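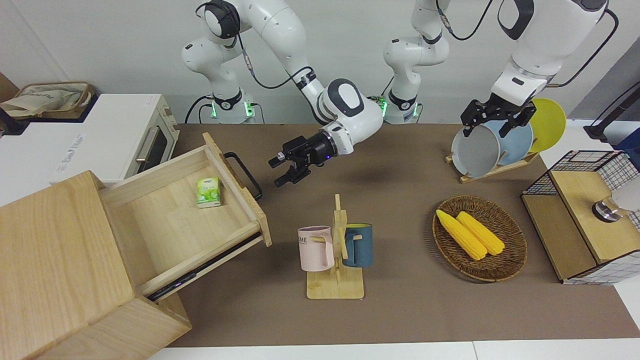

My winter project: learning to bake rye bread
2024-12-26

When I moved to Jeltmont four years ago, the first thing I missed was the bread. In the shops the loaves are soft and a little sweet, and they are good for toast, but I grew up with dark rye and I wanted it back on my table. So this winter I decided to learn it properly, with a sourdough starter and no packet yeast.

The starter came from Zubaida Tarar, who lives on the floor above me. She keeps hers in a jam jar and feeds it every evening after the news. She gave me two spoonfuls and told me to use the same weight of flour and water, and to be patient. I was patient for five days. On the sixth day I put it too near the heater and it became a grey soup with a smell of nail varnish. She gave me two more spoonfuls and did not say anything, for which I am grateful.

My recipe is now 500 grams of wholemeal rye flour, the starter, warm water, salt and a spoon of dark syrup. Rye dough is not like wheat dough. You cannot knead it, it is more like wet clay, and the first time I added flour again and again until the loaf came out as hard as a roof tile. Now I leave it sticky and smooth the top with a wet spoon. Then it goes in the tin and stands for as long as it needs, and in my cold kitchen this can be the whole afternoon.

The baking is still my weak point. The oven in this flat has lost the numbers from its dial, so I bought a small thermometer and hung it inside. What I had believed to be 200 degrees was 171. This explained several sad loaves and also one birthday cake from the spring. I now start very hot for 20 minutes and after that I turn it down.

The most difficult part is to wait before cutting. My grandmother wrapped her loaves in a cloth and they were not touched until the next day. I have managed it only once, and I must admit the slices were much better, not gummy at all in the middle.

In January I want to try caraway seeds, and maybe a half-and-half loaf with white flour for my husband, who eats the rye politely. If you know a mill that sends coarse rye flour by post, please write to me in the comments.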